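Search the help pages
Enter keywords
Go

Laundry and Linens > Drying and Storage

Plastic laundry basket on a concrete floor: does it need a mat or feet under it?

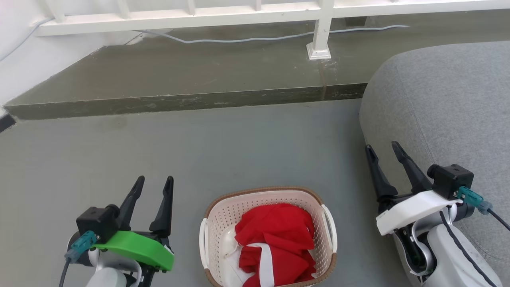

I keep a rectangular plastic basket on bare concrete in the sitting area, a few steps from an upholstered sofa. The floor is unpainted and, as far as I know, was never sealed. Clean laundry sometimes stays in the basket overnight before I fold it. Twice in January the items at the bottom felt clammy in the morning, although they had gone in dry.

Two things I would like to know. Is moisture coming up through the slab, or is the fabric just getting cold? And is it enough to raise the basket, or do I have to seal the floor? The room is 168 square feet and I would prefer not to move everything out of it.

Posted by Kamran Bugti, Gusitville

3 replies

Tanveer Mughal

Test before buying anything. Cut a square of clear plastic sheet, 20 inches on a side, and tape all four edges to the concrete where the basket normally stands. Leave it for a full day, longer if the heating is off. Then lift it and check both faces of the floor-plastic contact.

Droplets on the underside of the plastic, or concrete that has gone darker than the area around it, mean vapor is coming up through the slab. Droplets on the top side mean room air is condensing on a cold surface. Both dry means the laundry is probably cold to the touch and nothing else. Cotton at 60 degrees is easily mistaken for damp cotton.

In the second and third cases, raising the basket is sufficient. An inch of clearance is enough if air can pass on at least two sides. Four adhesive rubber feet will do it -- put them under the corners, where the base is stiffest. Do not use a solid mat. It blocks air and you will get a damp patch under the mat in place of the one under the basket.

In the first case, raise the basket anyway, but treat the floor as a separate job. A penetrating sealer slows vapor. It does not stop water under pressure, and it should not go on concrete that is already damp.

Also check that the clothes are fully dry when they go in. Waistbands, pocket bags and towel hems lag behind the rest of the load by an hour or more on a rack.

L. Sánchez

Just fold it the same day. Mine sat on a garage floor for years and was fine.

pell_r

Agree with the plastic sheet test, with one addition. Tape does not stick well to dusty concrete, so vacuum and wipe the strip where the tape goes, let it dry, then tape. If an edge lifts, the result is worthless and you start over.

On feet versus a rack: I used a Kunomero slatted stand, 125 mm high. It works, but a full basket on it is easier to tip. If you load from one end, the lower option is better. A couple of scrap wood battens laid parallel cost nothing and gave me the same result over a winter.

Before paying for sealer, get a price per coat. I was quoted 425 for a room smaller than yours, two coats, and the test later came up dry on both sides. I did not go ahead.

Kamran Bugti

Test done, 36 hours, taped after vacuuming. Underside dry, concrete the same color, light fog on the top face by morning. I have put feet on the basket and will leave the floor alone.

Related items
Drying clothes indoors without raising humidity
Removing sealer overspray from a metal railing
Fletix folding rack: replacement end caps
Musty smell in stored towels
How far from a wall should a drying rack stand?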